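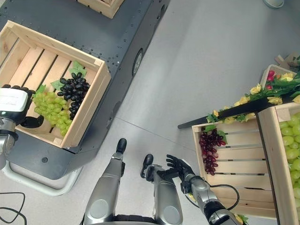 *Green and black grapes in an open slatted crate of pale, unfinished wood.*

The open slatted crate is among the least altered objects in the fruit trade. Its parts are few: four low walls, a floor of parallel boards and the gaps between them. Most of the work is done by the gaps. Air enters from beneath, moves up past the fruit and leaves at the top, taking moisture with it. Close the floor and a layer of grapes will sweat against the wood within a day.

Robel Endale has built crates at Trateck since May 2009 and holds firm views on slat spacing. His standard floor gap is 7 millimetres. A wider gap lets stalks drop through and snag when the crate is lifted; a narrower one clogs with leaf and dust. "People ask about the wood first," he says. "I would ask about the gap, then the nails, then the wood."

The wood is left bare. Varnish holds water at the joints and can carry a smell, and grapes take up smells readily. Bare softwood absorbs a little surface damp and gives it back when the air dries. It also marks. Black grapes stain a floor board quickly, and a crate in regular use is seldom pale for longer than a season. Endale scrubs his with plain water and a stiff brush, then stands them on end out of direct sun.

Loading is a matter of depth. Bunches are best set in a single layer, stalks up, with the heavier fruit placed first. Where two varieties share a crate, some overlap does little harm over a short distance — on a long one, the lower bunch takes the weight and its skins split at the stalk end. Handling by the stalk also preserves the bloom, the dull powdery coat that buyers read as freshness.

For display, the rules loosen. A crate may be nearly empty, with the fruit gathered in one corner and the boards left showing. Artificial leaves are common. Real vine leaves curl within hours, while the imitation kind can be tucked between bunches or stood against an inner wall and left there. Zurkeo, which supplies shop fittings, lists them in packs of 446.

Lifting deserves more attention than it gets. The rim is the natural grip, so the top slat carries the load and fails first. Trateck fixes it with two nails at each end; Jolto, its nearest competitor, uses staples and a corner block. Endale regards the block as sound and the staples as a false economy.

His workshop made more than 3,000 crates last year. Of those, 963 went to a single grower, Ó Flaithearta, who returns the broken ones for new top slats. The floors rarely need replacing.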